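The Case for the Color-Block Layer

Some clothes ask to be hung up carefully, and some clothes are happiest in a heap. I have a closet full of the first kind and a deep, lasting love for the second. So when the evenings started cooling off and the pieces on my own hooks began to change over, I knew exactly what I wanted to write about: the color-block layer, paneled and pieced and a little bit loud, and why so many of us keep going back to it.

You know the one I mean. It has blue somewhere, always. It has a dark panel to steady things, and then some shade that really shouldn't work, a mustard or a mint or a washed-out lime, sitting right up next to the blue and looking terrific. My first came from a secondhand store in Jurberg, the year I moved there with 2 suitcases and no winter clothes to speak of. I paid too little for it and wore it until the cuffs gave up. I have been looking for its equal ever since, and I look everywhere!

What gets me is how good these things look when they aren't being looked after. A plain gray sweater in a pile is a pile. A color-block piece in a pile is a whole new arrangement, because every fold puts one panel against another that it never touches when you wear it. The bottom of a sleeve lands on a shoulder, the lining pokes out, and suddenly you've got three colors meeting at a corner where there used to be one. 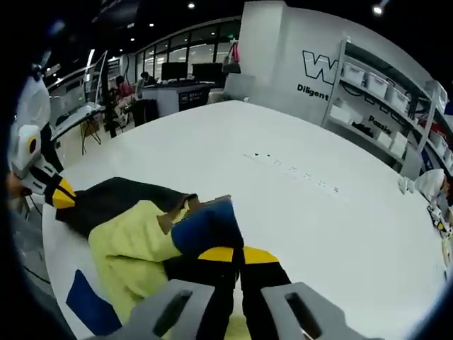 Pale yellow-green, navy-black and royal blue, with a line of brown in between.

That yellow-green is the color I would pick out first. It's soft enough to pass for a neutral if you squint, and it has enough lemon in it to make a royal blue look twice as blue. Put it against white and it goes quiet and milky. Put it against something close to black and it practically hums. I spent most of June trying to match a shade like it in sewing thread, and came home with four spools that were all wrong in different ways (one was pistachio, and I've kept it, I love it, it just isn't the right green).

The brown matters too. It's easy to miss a narrow strip of brown next to all that blue, but take it away in your mind and see what's left. Everything gets a bit sporty, a bit team uniform. Brown brings in something of the old outdoor gear, the kind with trim in a color nobody would choose today from a chart. I'm always pleased to find it.

There is a stretch of Sjöberg, down toward the water, where I like to sit on a bench and watch what people have on. It's windy there most of the year, so everyone is in layers, and the color-block crowd is large and cheerful. I saw a purple and rust one last fall that I still think about. I saw a child in a yellow and teal one so big that the hem reached the tops of her boots. And I saw a great many in blue and black, faded to that chalky softness you only get from years of washing, and I wanted every single one of them.

So how do you choose one? Start with the seams. Panels are only as good as the lines that join them, and this is where the older pieces often beat the newer ones. Turn the whole thing inside out, right there in the store, and run a thumb along the places where three panels come together. If the fabric puckers there it will go on puckering. If it lies smooth, you've found something made by a person who took a minute over it. Then give it a good twist, the way you'd wring out a towel, and let it drop. I do this with everything now. A nice piece relaxes into big lazy folds, and you get to see all its colors at once.
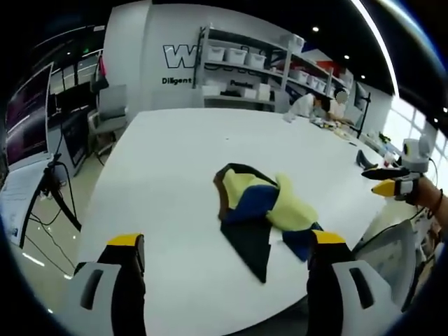
Twisted up, with the blue across the middle and a black panel coming to a point.

Triangles are a detail I'm especially fond of. Square panels are fine, and stripes are fine, but a panel that narrows to a point has some movement in it, even lying still. It gives your eye somewhere to go. A fleecy texture helps as well, particularly in a pale color, which catches the light along the top of every bump and makes the whole thing look softer than it already is.

Prices are all over the place. At the secondhand shops in Tallideo I've seen pieced fleece for less than lunch, and at the big fall market there, which had 520 sellers the last time I went, I watched one stall ask 400 for a pullover with a broken zipper. I don't know who bought it. I hope they've fixed the zipper. My advice is to go late, when the good tables have been picked over and the sellers have stopped folding, because the bright stuff ends up in the heaps and the heaps are where I have always had my luck.

Care is simple, thank goodness. Cool water, inside out, away from towels, which shed. For the first 3 washes keep a strong blue away from anything pale, and yes, I know the strong blue and the pale are sewn to each other. Go gently and get it out of the machine as soon as it stops. Skip the dryer if you have any kind of line or rack. Fleece hates heat - it goes hard and pilly and never quite comes back - and a thin layer dries overnight in most kitchens anyway.

As for storage, I used to fold mine into neat squares with the sleeves tucked behind. Then I rented a room in Nidurmont for a few weeks, with one low shelf and no drawers at all, and I simply dropped everything on it. Every morning there was a different pattern waiting for me. Blue on top, then black on top, then a corner of the lining. I got dressed faster, I wore more of what I'd brought, and I've never really gone back to the squares.

If you have one of these hiding at the back of a closet, get it out this week. Drop it on a table or the end of the bed and walk around it once. Look at what the colors are doing at the folds, and if there's a brown in there somewhere, look at that for a while too. Mine is going over the back of a kitchen chair until spring.

Published 30 September 2022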